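3.2 The table and its surface

It is easy, when writing about how people tidy, to hurry straight on to the things being tidied and to say very little of the table they sit on. We did this ourselves in our first report on the Parkine study, and were gently taken to task for it by a reader who wanted to know what the cups and baskets had been standing on. So we begin, a little belatedly, with the tabletop. It is pale, somewhere between cream and beige, with fine wavy grain lines that run from side to side and gather into a soft arch in places. Participants were fond of it. Several said it reminded them of a kitchen at home, and one stroked it absent-mindedly all through her interview.

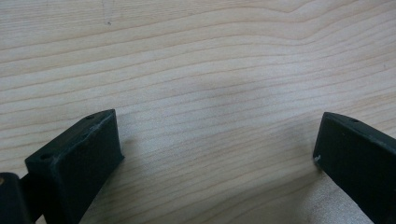
3.3 Marks, specks and the wish to wipe

Each session started with a bare stretch of wood and a simple request to "make the table nice". We had expected people to reach for the objects at once. A good many of them looked at the surface first, and in the interviews afterwards they talked at surprising length about small blemishes that we, having worked at the table since December, had long stopped noticing. Lehtinen, who led the interviews, came to call this the wish to wipe, and the name has stuck with us. Of the 22 people who took part, four asked for a cloth before they had moved a single thing. 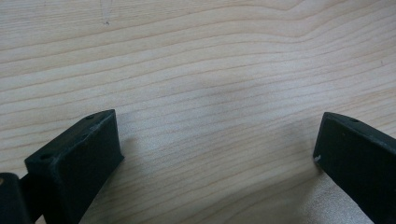

Figure 4. The tabletop, with a faint grey mark near the upper edge and a few tiny specks.

We think the grain matters here. Wavy lines of slightly different tans are forgiving, and a speck that would shout on a plain white worktop can settle quite happily among them. The earlier work at Werlow used a plain surface, and the people there spent far longer on cleaning than ours did, though the rooms differed in other ways too and we would not want to lean on the comparison very heavily.

3.4 The basket as a place to put things

Once the surface had been seen to, or forgiven, attention turned to the basket. We chose a small black wire-mesh one, rectangular, and big enough to take a white cup with space left beside it.

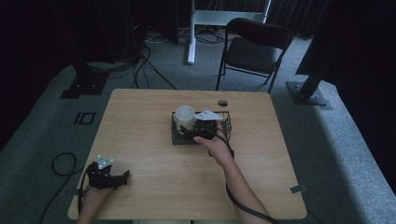

People were firm in their views on where a cup belongs in a basket. Most stood it upright at one end and then treated the remaining space as the proper home for whatever came next, much as one might load a picnic hamper. Sotby describes a similar habit in the packing of shopping bags, where the first upright item quietly decides the places of all the rest. Our participants rarely moved the cup again after putting it down, even when a later object would have fitted better without it, and when Lehtinen asked them why, the usual answer was simply that the cup was already in.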